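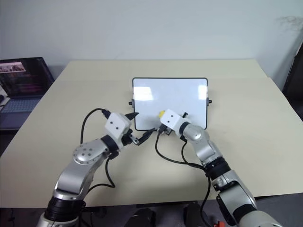 Nininel Tabletop Whiteboard, Framed, Tilting

By Roya Nikzad
Updated July
Filed under: Desk & Office > Boards & Easels > Small Boards

The Nininel is a small whiteboard for people who want something to write on at arm's length and don't want to put screws in a wall. It has rounded corners, a thin black frame, and a stand that grips the board at either side with a small black knob. Loosen the knobs, tip the board, tighten them again. The maker calls this a "thinking surface." We call it a whiteboard, and we stock it in one size.

We are slow to take on desk boards. Most of the ones sent to us go back in the box, usually for wobble. A board that rocks when you write on it is worse than a notepad, and a notepad is cheaper. The Nininel got through, with some reservations, and they are listed further down so you can read them before you order.

What it does well

It stands up by itself and takes very little room on a table. If you have a laptop open beside you, you can move the board around to the front and still have space for your elbows. The pivots are stiff enough out of the box that a normal writing hand won't push the board back, at least in the top two thirds. Jerome Bautista in our returns department used one for 3 weeks as his daily list and had to retighten the left knob once.

Wiping is easy while the ink is fresh. Leave it over a long weekend and you will be scrubbing, same as with every other board in this price range, whatever it says on the sleeve about "effortless erase." 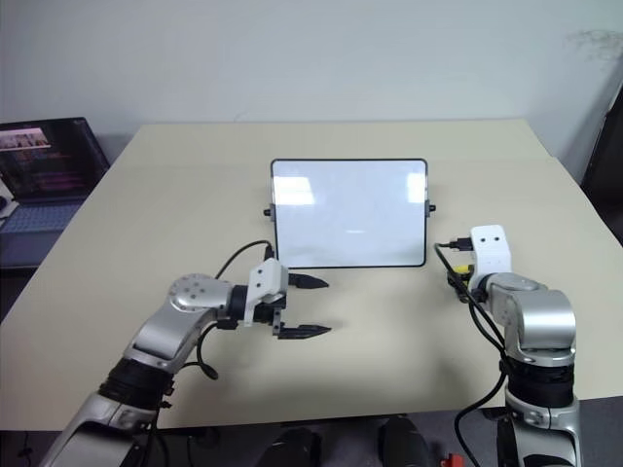
Nininel board upright on a light tabletop, overhead lights reflecting in the surface.

What we don't love

The glare. The surface is glossy, and glossy boards reflect ceiling lights in bright patches that sit right where you want to read. The maker describes the finish as "low distraction." We asked what that meant and got the same sentence back. If your room has overhead panels, tilt the board until the patches slide off the part you use, or turn the whole thing a little toward a darker wall. That works, mostly. A matte board such as the Amini is easier on the eyes, though it holds on to red ink and costs more.

The low edge. Press hard near the bottom of the board and it wants to swing on its pivots. Light writers won't notice. Children will find it in a minute. Mitra Azimi, who teaches a small group at her kitchen table, puts a folded dish towel behind the bottom edge and says it solves the problem, but we think a board should come with its own answer to that.

The claim on the box. It says the surface is good for "up to 3000 wipes." We haven't wiped it that many times and we doubt anyone has. Treat the number as decoration.

Who should buy it

Someone with a table, a short list, and a habit of losing sticky notes. It also does fine as a practice board for lettering or simple drawing, where you want the surface facing you instead of lying flat. It is a poor choice for a meeting of more than a few people. For that, look at the Rollwood floor easel, or just hang something on the wall.

Markers

None in the box. Any ordinary dry-erase marker will do, and there is no need to pay extra for the Cadau set the maker recommends. We tried both kinds and couldn't see a difference once the caps were back on. Keep permanent markers out of reach of this board. We get a call about that most months.

Care

Dry cloth for daily use. For old ink, a damp cloth and then a dry one. No scouring pads and no glass cleaner, which left ours streaky. Go easy on the knobs: they only need to be snug, and Hooman Azimi in the warehouse has seen what happens when they're forced.

Ordering and returns

Ships assembled, in a flat carton with the stand folded against the back. Most orders leave us within 3 working days. Spare knobs are sold in pairs, and they do go missing, so a pair isn't a silly thing to add. You have 11 days from delivery to send the board back if the glare bothers you. Please wipe it first.

Questions about this board go to Mahtab Talebi at the small boards counter, who answers the phone from 8 in the morning.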